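To: Kidel Branch Libraries -- Members and Friends List
From: Office of Member Services
Subject: Re: Loan periods and the August change

The Office thanks the subscriber who wrote in response to last month's notice. The message is quoted in part, with our reply following.

> I read that the loan period at the Tanui branch will go from 21 days
> to 14. Does this apply to books already checked out? I also borrow
> through the Grusta exchange, and those books can take a week to
> arrive. Two weeks would leave very little time for a long novel.
> Will renewals still be allowed by phone?

The new loan period of 14 days applies only to items checked out on or after the first day of August. Items borrowed before that date keep the due date printed on the receipt.

Books requested through the Grusta exchange are not affected. The loan period for those items is set by the lending library and begins on the day the book is picked up, not the day it is shipped. Members should check the paper band on each exchange book, as lending libraries differ.

Renewals by phone will continue. A member may renew an item up to five times, provided that no other member has placed a hold on it. The phone line is open until 5 p.m. Messages left after that hour are handled the next working day, and no late charge is added in the meantime.

The change was made in response to long waits for new titles. At the close of the last quarter, 37 titles had waiting lists of more than two months. The Bekesow branch adopted the shorter period last year and will keep it.
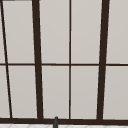
Vol. 14, No. 5

Members are also reminded that the large print collection has grown to 2,000 volumes. It may be borrowed from any branch -- requests placed before noon are normally sent out the same day. Large print titles keep the 21-day loan period at all locations.

Further questions may be sent to this list or left in writing at any circulation desk.

Office of Member Services
Kidel Branch Libraries

Contact Member Services | Copyright Kidel Branch Libraries | Back to top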